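7. Fault: fingers of the two grippers touch or lock together

This section is for the operators who use a left and a right hand-held gripper on the same table. Please read it complete before the first session with fruit. The fault was reported by Shahla Kiani in the Brirnon kitchen set-up and the text was revised on 9/2/25. 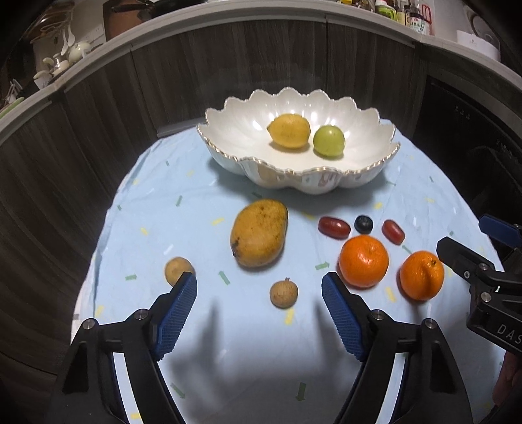
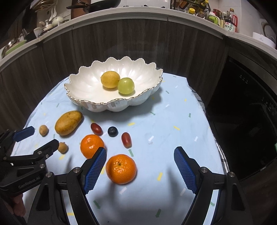

Fig. 7-1 and 7-2. Fruit table with bowl, the two grippers in the work area.

7.1 What happens

When both grippers go for small fruit at the same time, the tip of one finger can enter the opening in the linkage of the other. The operator feels a light resistance and often closes the hand more strongly. This is the wrong reaction. The linkage bends, and the recorded finger width is then false for the rest of the session. The Seninum software shows code 211 (width not plausible), but only after the gripper is opened again.

CAUTION: Do not pull the grippers apart with force. The blue pads can tear at the edge, and a finger of your hand can be pinched between the linkages.

7.2 To release the grippers

1. Stop the movement of both hands. Say "stop" loudly if a second person is working at the table.
2. Relax the grip of both hands slowly.
3. Lower both grippers until they rest on the cloth. Move the fruit away first, if it is in the way.
4. Turn the right gripper a little outward and take it back toward you.
5. End the recording and mark it as "contact". Do not delete it.

7.3 Check before you continue

1. Look at the round silver screws on each finger. If one stands higher than the others, tighten it with the key from the Mirzaei tool pouch.
2. Open and close each gripper nine times, without an object. The movement must be smooth.
3. Look at both pads. Juice or pieces of peel in the grid must be removed with a damp cloth.
4. Open the gripper fully and read the width value in Seninum. It must be 600. With a value under this, repeat the zero setting (section 4).

Note: If code 211 comes back after the zero setting, the linkage is bent - do not try to straighten it. Send the gripper to Brallness with form 67.

7.4 To avoid the fault

Let only one gripper work in the area in front of the bowl. The other one waits at the side of the table, with open fingers. Small fruit should be picked one after another - grapes and blueberries need special patience.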